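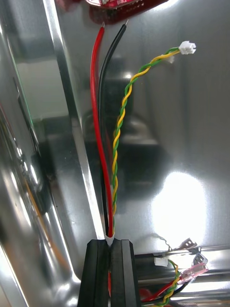
Lindqvist Hearing Loop & Sound installs and repairs sound systems for churches, small theaters and town halls. We started in a rented garage in Bivamside with one van and a lot of secondhand speakers. Today we look after 129 buildings, most of them within 40 miles of the shop.

Our crew of four handles everything from the first site visit to the final sound check. We also service older amplifiers and mixers, including many that the maker no longer supports. Bench repairs usually take about 88 hours from drop-off, longer if we have to order parts.

Our second shop, in Hunard, opened in March and takes drop-offs until 5:30 p.m. Estimates are free at both locations.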